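Haltamar harvest festival - is one day enough, and where do we sleep?

Posted by D'Souza, 26/04/2020

Hello all. I'm dreaming about October already and thinking of the harvest festival at Haltamar. My sister went years ago and raves about the lantern walk down to the harbour, but she can't remember which night it was (very helpful). Is it worth staying for the whole thing or can I do the best bits in a day? I don't drive and I'm not keen on crowds. Also, do you need tickets for the supper in the square?

Crescencio Robles
I've been 9 times now, so I can be a bore about this! It runs over nine days, and the lantern walk is always on the second night. If you only do one day, make it that one. Come over on the morning ferry, see the boats being blessed, have a long lunch, then find a bit of wall by the chapel steps before it gets dark. The crowd goes along the front, so the steps stay fairly calm and you still hear the band.

Staying in Haltamar itself is dear that week. I always sleep in Stivstead, two stops up the line, and the last train waits for the walk to finish - or it always has when I've been. 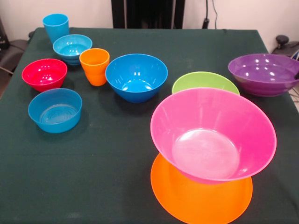

The supper does need a ticket, but it's free. You collect it from the parish hall the day before, and there are 954 places at the long tables, which sounds like loads until you see the queue. Get there before the doors open and take a coat, the wind comes straight up that street. The fish stew is the thing to have. I'd skip the cakes, they're better from the bakery behind the hall.

todel
never bothered with the supper, just get chips and sit on the harbour wall

Vsevolod Stasiv
Agree with most of what Crescencio says, but I'd stay two nights if you can. The morning after the lanterns is lovely - everyone's half asleep and the brass players wander about doing requests. No trains before ten that day, so don't book anything early at the other end.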